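Saltik puts new grasp planner through simulator before hardware trials

Robotics software firm Saltik has released version 5 of its grasp planner, the program that decides where a robot's fingers should go before the arm starts to move. The update went out to customers in July.

The main change is in how the planner handles two arms at once. Earlier versions worked out a path for one arm, then fitted the other around it. Version 5 plans both together, and the company says planning time on its standard tabletop tasks has dropped by 40 per cent.

Gemma Bickerstaff, who leads the planning team at the firm's Gretham office, said most of the work was done in simulation.

“We run 60 tabletop layouts overnight and look at the failures in the morning,” she said. “The colours are plain on purpose. We want to see straight away which object a hand has gone for.”

In the latest overnight run the planner finished 93 per cent of its tasks. Most of the failures came from grasps on open-topped objects, where a finger caught the rim — a problem the team is still working on.

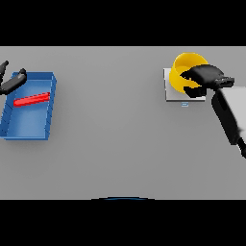 The simulated tabletop, with one gripper around a yellow cup and the other at the edge of a blue tray holding a red bar.

Trials on real arms will start at the Stomstead test site later this year. Existing customers can get the update through their usual account, and the release notes list the arm models supported so far.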